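**Norkby bed + Pruitt cover, used mostly for folding on**

Quick one, meant to get this up in July. Bed is the Norkby with the grey padded headboard, cover is the Pruitt in the pale colour. $1,012 for the bed, 58 for the cover. Paid for both myself. Delivery was extra and they were a day late, no call.

We fold on it more than anyone sleeps on it. So if you want to know about lumbar support, wrong review. Want to know if you can do a big load of navy fleece on it without swearing? Read on.

Good height. I'm 168 cm and can fold standing up, no bending. Verna Villanueva is a fair bit taller and still reckons it's fine for an hour, after that she wants a stool. Surface is firm enough that sleeves lie where you put them. On my old doona everything sank in the middle and you ended up folding a hole.

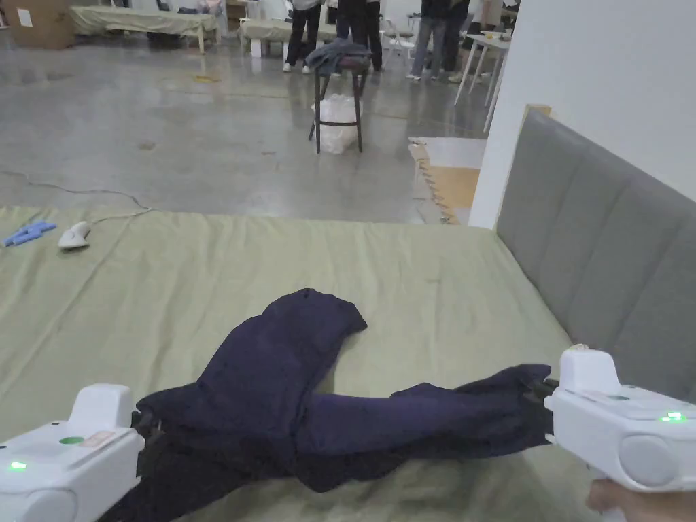
*Navy on the Pruitt cover. Grey channels at right are the headboard.*

Headboard: grey, upholstered, channels sewn in. Looks nice. Grooves collect fluff like you would not beleive, and I do it with the crevice tool every second week. Lint roller is useless in there, it only gets the high parts. The padding hasn't gone flat though, and I lean piles against it all day. Feet are plain, no scratches on our concrete floor so far.

Colour of the cover. The shop calls it one thing, my eyes call it another. Greenish some mornings, plain cream by the afternoon. Don't order it to match curtains. Pale is handy for dark clothes, you can see the edges of everything, and any bit of lint too.

There's also a thin light trim round the padding, which I didn't notice on the website. Wipes clean with a damp cloth. Bit of a dirt line along the top of ours already, came off with dish soap.
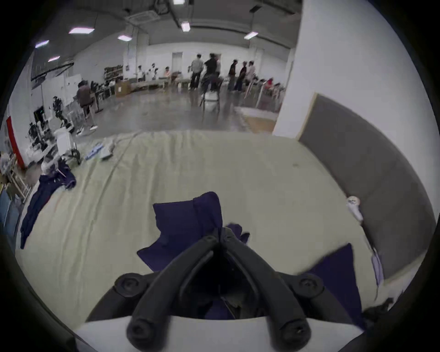
Aststead, September 2021

Update after more use. Cover still creases. Smooth it flat, fold two things, creased again. It isn't a big deal for sleeping I suppose but if you're folding to an edge it gets annoying. Ironing did nothing. Pulling it tighter at the corners helps, and the elastic has held up ok after about 100 goes through the machine. Colour's the same as new as far as I can tell.

No pilling from the fleece rubbing on it, that was my main worry.

Also been asked what the navy tops are. Skorkex, the heavy ones. Soft, hold a fold alright, bulky in a drawer. Do the sleeves first or you'll be chasing them. Cuffs are properly knitted and keep their shape. 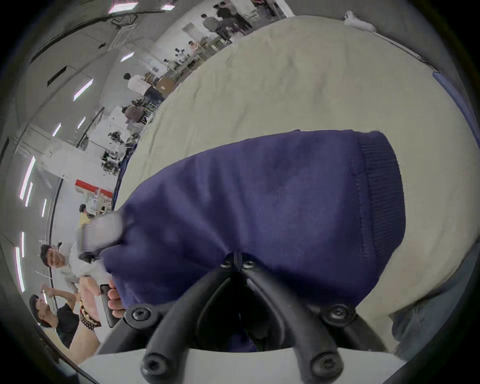

*Ribbed cuff with the seam running beside it.*

Tried folding in thirds, too fat. In half and then rolled is better for these, hood or no hood. A rolled one stays put on the Pruitt, it has enough grip that things don't slide off the side. The satin cover I had before, everything ended up on teh floor.

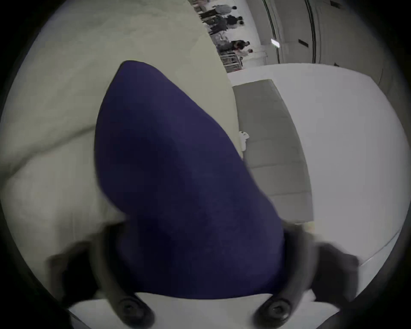 *Navy against the pale cover, grey padding behind.*

Scores. Bed 4 out of 5, lost one for the fluff in the channels and the late delivery. Cover 3.5, would be a 4 if it stayed flat. Would buy the bed again, would look at a thicker cover first. Norkby do the same headboard without the channels now, slightly dearer, and I'd get that one.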